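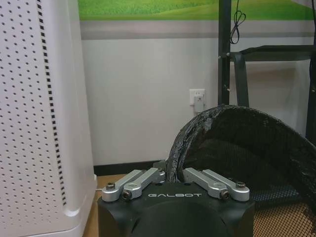

Clavport Forums > Arms & End Effectors > Parallel grippers, what are you running?

lauri_l
Posted 20/01/2024
Two weeks in with the Galbot gripper, swapped over from the Flimura one. Quick notes, on my way out the door so sorry for the mess.

Linkage style, metal links each side. Opens nice and wide. Wrist cam looks straight down the fingers, so you always get the housing along the bottom of the view. Lose a fair chunk of pixels to it. I mask it out and move on.

Main gripe is thin stuff on the floor. Ran 126 picks, 29 misses, nearly all of them flat items. Flimura did better on those but dropped anything with weight.

saulius_t
29 out of 126 is your approach angle mate, not the gripper. Are you coming in dead vertical?

lauri_l
Pretty much, yeah. Tried 10 degrees of tilt, fingertip scrapes before the other side is down. Floor here's timber in a chevron pattern and I don't fancy explaining gouges to the landlord.

View looking down at the boards, fingers with a gap between them:
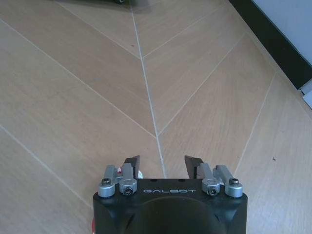 Irfan Yusof
Those seams would worry me more than the tilt. Had a depth cam lock onto grout lines last August and it threw the height out by 5 mm every few picks. Check your depth before you blame fingers. What controller?

lauri_l
Drastano, stock firmware. Havent logged depth seperately, will do.

saulius_t
Disagree with Irfan, 5 mm off and you'd be missing the chunky stuff too. Its the vertical approach. Slow the last bit down, let it touch, then close.

Irfan Yusof
Nah, chunky stuff forgives 5 mm easy. A flat washer doesn't. Log it and see.

sigrun_torvik
Both worth trying but one at a time please or we learn nothing. Also — soft pads. I stuck thin silicone on mine and flat items got heaps better. Peels off after a while, bit of a pain.

lauri_l
What glue?

sigrun_torvik
Double sided tape. Glue was worse.

kmolefe
Anyone compared force readings between this and the Flimura? Mine drifts once its been going all arvo. Re-zeroing every 29 cycles or so is no way to live

saulius_t
New thread for that one Kagiso, this'll get buried.

lauri_l
Ok depth logging first, then slow touch, then Sigrun's tape. Same 126 picks each. Will post numbers when I've got them.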